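Hard Water in a Shared House: Limescale, Soap and Small Habits
Student project report by Jolien Baert and Rangi Brunton, supervised by Maxine Pryor
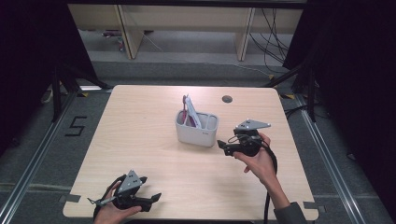

1. Why we chose this subject

When I moved to Virka for my studies, the first thing I noticed was the kettle. At home my mother cleans the kettle perhaps two times in a year. In our student house it had a white crust again after a few weeks, and the soap in the bathroom made almost no foam. My housemates were used to it and did not find it interesting. Rangi grew up in a place with very soft water and he had the same surprise as me, so we decided to make our project about it.

Our question was simple: how much does hard water change the daily washing and cleaning of people who live together, and do they know that it does?

2. Background

Water is called hard when it carries much dissolved calcium and magnesium. It takes these from the rock it passes through, for example chalk or limestone. When hard water is heated, a part of the calcium comes out as calcium carbonate, and this is the white layer we call limescale. It also stays behind when drops dry on a tap or a tile.

Soap behaves badly in hard water. A part of it joins with the calcium and makes a grey scum, and only the soap that is left over can clean. Modern washing powders contain substances that hold the calcium back, therefore the problem is smaller with laundry than with a bar of soap.

Hard water is not considered dangerous to drink. Some people prefer the taste. Raelene Merrick, who let us use the laboratory in the evenings, told us she misses it when she travels — her tea tastes "like nothing" elsewhere.

3. What we did

We gave a questionnaire to students in shared houses in two districts, Stavuvel and Skesico. We received 28 answers. The questions were about kettles, shower heads, soap, and who in the house does the cleaning.

We also made a small soap test. We filled bottles with the same amount of tap water, boiled and cooled tap water, or distilled water. We added soap solution drop by drop and shook the bottle until the foam stayed on top. Each kind of water was tested three times. In the first round we shook the bottles too differently, Rangi much harder than me, so we threw those results away and after that only one person did the shaking.

4. Results

The distilled water needed the least soap, as we expected. The boiled water needed less than the fresh tap water, but the difference was smaller than we had hoped to show. Gerardo Pagano from the year above pointed out that boiling removes only the so-called temporary hardness. The permanent part stays in the water. We should have read this before we started and not after.

In the questionnaire, 11 persons wrote that they had never removed the scale from their kettle. Most of the others used vinegar or citric acid. Several had bought a new shower head when the old one gave little water, and had not thought of soaking it first. We did the soaking with our own shower head in the McPhee Street house, one night in vinegar, and the water came out straight again.

Almost everybody said they use more shampoo than at their parents' home. We cannot say this is caused by the water. It may also be the brand, or that they now wash their hair more often.

5. Problems with our work

The group was small and we knew many of the people in it. We did not measure the hardness in each house, we trusted the map of the water company. The soap test depends on the eye of the person who looks at the foam. With more time we would do a proper titration.

6. Conclusion

Hard water costs the students in our survey some soap and some effort, and many of them did not connect these things with the water. A short page in the welcome booklet, with the advice on kettles and shower heads, would be useful. We have written a draft of this page and gave it to the housing office in November.

Recent student projects
Bread without an oven: three methods compared
Night buses and the last lecture
Moss on north walls in Skesico
What happens to lost umbrellas?
Reading aloud in a second language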